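Flevberg College students put their two-handed robotics project up for the Gultport Schools Challenge

Flevberg College, 2022-05-28

A team of 13 students from the Flevberg College robotics club has entered its year-long project on two-handed handling in the Gultport Schools Challenge. The team will show its work at the final in Gultport in October, in the class for sixth forms and colleges.

The project is called Plolen. It deals with jobs that people in shops and stockrooms do with both hands, such as turning a display stand to reach the far side, or holding something steady with one hand and hanging an item on it with the other. The students do these jobs themselves with a pair of hand-held grippers, and the recordings are then used to train a control program for a two-armed robot.

Most of the work this year has gone into making the recordings. The club has now logged 932 complete runs that passed its own checks, out of 1,808 started. The rest were thrown out, mainly for gaps in the tracking or for a cable catching on the table edge. Full counts for each task will be included in the team's written entry.

"We threw away nearly half of what we recorded, and I think people should know that," said Lutfa Dewan, the team captain, who is in her second year at the college. "In October we were keeping almost everything. Then we tried to train on it and the results were poor, so we sat down and wrote proper rules for what counts as a good run."

The rules fill two pages. A run has to start with both grippers open and clear of the object. The person holding them must not touch the object with a finger or a sleeve. If something is dropped, the run may go on, but it is marked as a drop and stored separately.

The team chose its objects from things that are awkward to hold. Wire stands have been the hardest so far. They are light, so they slide when pushed, and their thin arms are easy to miss with a gripper and hard to pick out from above when one tier sits over another. The students tried several ways of steadying a stand and settled on holding it low, near the base, with one gripper while the other does the work higher up.

Kamol Prasertsri, who looks after the recording software, said the stands had changed the way the group worked.

"With a box you can be a bit off and it still works," he said. "With a stand you're a bit off and you've pushed the whole thing across the table. We slowed everything down after that. A run that used to take ten seconds now takes nearly twenty, and the data is much better."

The grippers were built in the college workshop to the club's own drawings. They are now in their third version. The first was too heavy to hold for a full session, and the second had a jaw that opened unevenly. Sessions are limited to half an hour for each person, after which the grippers are passed on and the tracking is checked again.

Parts for the third version were paid for by Zaugg, an engineering firm based in Gultport, which also lent the club a set of measuring tools for the spring term. Silvan Hofstetter, apprentice training manager at Zaugg, visited the group twice.

"They asked sensible questions about tolerances and they had kept all their broken parts in a labelled drawer," he said. "I'd be glad to see some of them apply to us."

The club meets after lessons on two days a week and is open to students on any course. Of the present team, five are studying subjects with no engineering in them. They include students of textiles, business and French. New members begin by watching recorded runs and sorting them, and move on to the grippers once they know the rules.

Gertraud Widmer, who teaches design and technology and has run the club for six years, said the entry would be judged on the written report as well as the live round.

"The report is where we lost marks last time," she said. "We had a machine that did the job on the day and very little on paper to show how we got there. This group has written things down from the first week. I've told them the live round may go badly, because it often does, and the report will still stand."

In the live round each team is given an object it has not seen before and has one hour to prepare. Flevberg plans to spend most of that hour recording new runs, and the last part of it retraining. The students have been practising this with objects brought in by other members of staff. 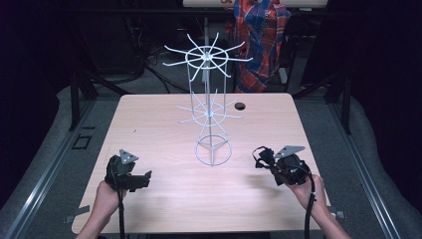 Practice sessions will continue until the end of term and start again in the first week of the autumn term. Students who would like to join, and local firms that can lend small shop fittings for practice, should contact Veronika Prantl in the college press office.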